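**Ticket: Stukix home kit, fridge fetch routine, review unit**
Opened by: Iresha Paul
August 2025
Status: open, waiting on Quintana support

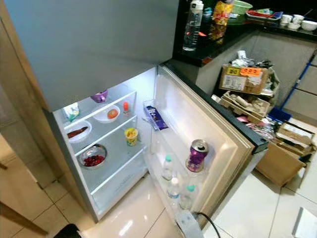 Problem: fetch stalls on the "pick from fridge" step. Head tilts down, kit says "planning", then error 6 and the arm parks. Doesn't happen with kitchen counter picks, those are fine.

Firmware is the May build. Reset twice, same thing.

Tried so far:

- target = tomato in the white bowl, top shelf. Stalls
- target = yellow cup, middle shelf. Gets a plan, drops it after 2 seconds
- target = purple can, bottom door shelf. Wants to go in through the door liner?? stopped it by hand
- speed down to 200 in the app. No change
- cleared the Clostirine map cache, re-scanned with door shut, then door open. Slightly better, the middle shelf shows up now

My guess is the glass shelves. In the depth view the top one comes and goes, so it thinks the bowl is floating. Clear drawer at the bottom doesnt show at all.

Log is 2,000 lines, attached the last part only. Shout if you want the rest.

Questions for Quintana:

1. Is there a glass setting? Manual mentions "Tremutov mode" on one page and never agian
2. Does the door need to be at a set angle? Mine is wide open
3. Is error 6 a reach fault or a vision fault, the app and the manual disagree

Need an answer before I write up the review. Grip and base both OK so far, only this step is holding it up.

Leaving the unit on, remote access enabled.

IP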